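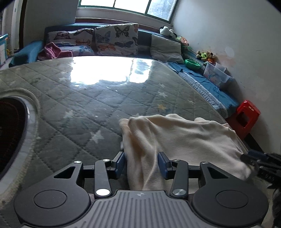
Skestville Household Help
Bedding and Laundry > Mattress care
Thread 3681

Quilted mattress cover keeps collecting towel lint

Posted by Guoqing Liao, 21 April 2026

I fold laundry on the spare bed because it is the only flat surface at a decent height. The mattress has a diamond-quilted cover, grey-green with a star print, and it does not come off (no zip on any side). After a load of cream towels there are specks and lint all over it. The vacuum upholstery head gets the flat parts but leaves whatever is sitting in the stitching lines. A sticky roller works for one pass and then clogs.

Two things I would like to know. Is there a method for getting fibre out of the quilting channels without pulling the thread? And is the lint coming from the towels or from the cover itself? The towels are Cerkadex, 275 g per square metre, bought last August. Washed warm, line dried.

Deming Duan
Vacuum heads bridge the channels. The wide opening seals against the raised diamonds and most of the airflow never reaches the stitching. Use the crevice tool at low suction and follow the seam lines in one diagonal direction, then the other. Keep the tip flat to the fabric. If the tip has a moulding burr, take it off with fine sandpaper first or it will catch the thread.

For what remains, use a rubber glove, slightly damp, and drag it toward you in short strokes. The fibre rolls into small strings you can pick up by hand. Do not rub in circles, it pushes lint back under the stitch. Let the cover dry fully before you put a sheet over it.

To find the source, cover half the mattress with a plain dark sheet, fold one load on the sheet, and look at both halves afterward. Cream fibre on the sheet means towels. Grey or green fibre on the bare half means the cover is wearing, and no cleaning method will fix that.

Towels at that weight should have stopped shedding after the first few washes. If they are still going, wash them separately with no fabric softener for 4 loads and shake each one outdoors before folding.

Endgate
just put a sheet down. Fold on the sheet, take it outside, shake it, done. I have done this for years on a quilted topper and never needed to vacuum the thing

Su
Agree with the sheet. One addition on the crevice tool: check for loose stitches before you start. Mine had 21 of them along one side and the vacuum lifted every one into a loop. Trim loose tails with small scissors, don't pull them.

Guoqing Liao
Did the half-sheet test with two loads. Cream fibre on the sheet, nothing grey or green on the other side, so it is the towels. The glove cleared most of the channels — the corners of the diamonds still need a second pass. Will run the separate washes and keep a sheet on the bed until then.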